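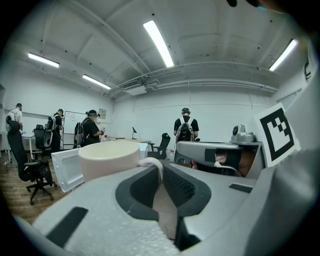

The Udar workshop kept a register of builds, and the entry for the household unit ran to 158 pages before the unit had lifted anything heavier than a spoon. Its task was fixed by the charter: it would fetch a mug. A white one was held to be sufficient.

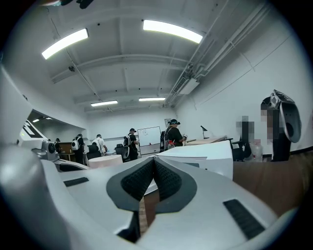
Members were required to sign the Vondberg form before each trial and to state the number of attempts proposed. On 2023-01-23 the figure entered was 2310. The register records that 1586 were completed, and that the unit then requested, in the proper column, an adjournment.
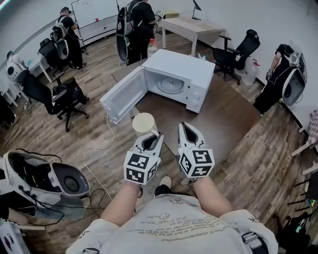 The request was considered under the rules of the Riltgate branch, which made no provision for applicants of this kind. It was granted until May. The unit signed for its own copy.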